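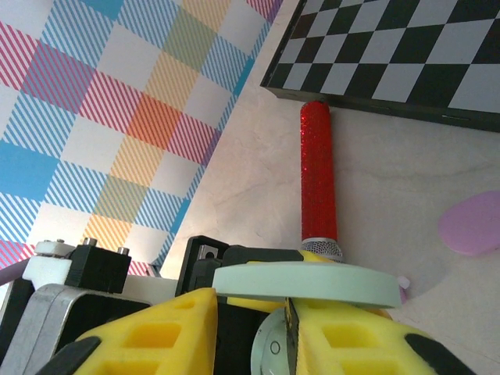
Edside Twin-Arm Bench: House Rules Kit

Laminated card, two wall copies and a checklist pad. Written by Hye-jin Yook after 22 drafts, most of them shorter than the arguments about them.

Rule 1. Worn finger pads get replaced, never flipped. Foam has no good side.

Rule 2. Hard parts meet foam first. Scuffs are forever – so is the email thread.
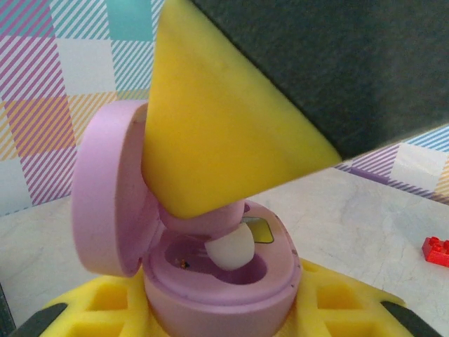 Yellow cone over an open lavender case, foam below.

Rule 3. When both grippers share a part, one arm leads. Agree which before power-on.

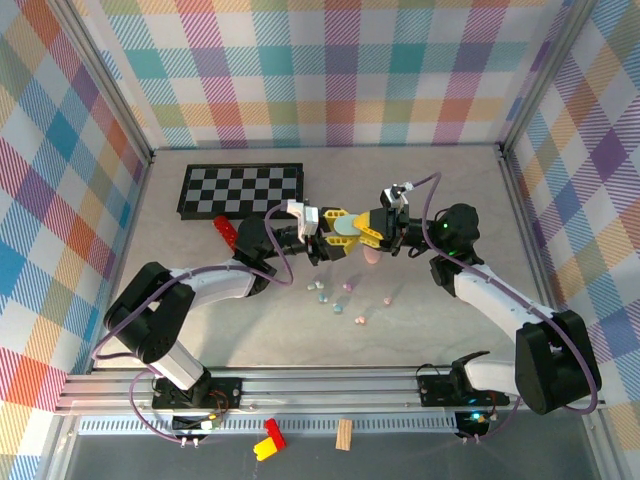

Both grippers at the mint-green disc.

Rule 4. Cables get a slack check at every joint. Hands stay in front of the rail until both arms are parked. 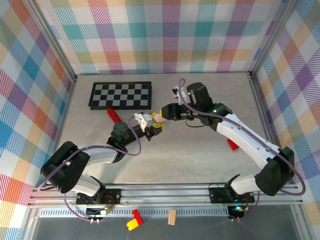 Purple cable runs on both arms.

Pack of 2 cards, item 162. Checklist pad: 400 sheets. Pens not included, and they will go missing anyway.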